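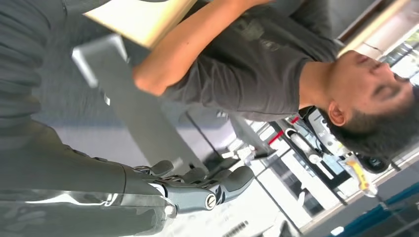

One hand on the board, the gripper close by.

The quote from Trerska came in at ten past four, and I read it standing up because I was too excited to sit. One hand, three fingers, 24 months of support. I loved it already. I had loved it since the demo in December, when it picked up my car keys and gave them back to me!

"How many do we want?" I asked.

"How many can we pay for?" said my partner, who had the spreadsheet open and one palm on the board so it wouldn't slide.

We had 1,093 left in the Diltance grant for what the form called small hardware, and a separate pot for the big stuff that had to be spent by spring or handed back. The hand came out of the big pot. Everything else (cables, spare fingertips, a second power supply, the case to ship it all to Dunne) came out of the small one, and that was where we had been stuck since lunch.

"Fingertips are 90 a set," I said. "Put down three."

"Two."

"They wear out."

"Then they'll wear out in June, and in June we'll have the Pokgate money."

I typed two. It hurt a little. Then I looked over at the arm and felt wonderful again, thinking of all the dull, lovely work it was going to do for us, the sorting and the turning over and the setting down. 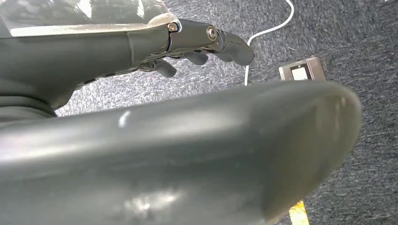 "Floor," my partner said suddenly.

"What about it?"

"We haven't budgeted for the floor. Cable covers, more outlets. If we run two stations we can't have cords going everywhere."

I had forgotten the floor completely. I put 500 against it and watched the number at the bottom of the column shrink, and you know, I didn't mind! It made the whole thing feel real. You don't buy cable covers for a daydream.

"So, one hand," I said.

"One hand. And leave a line open for the second."

I added the line and typed a zero next to it. Then I made it bold, saved the file as version nine, and called Trerska before they closed for the night.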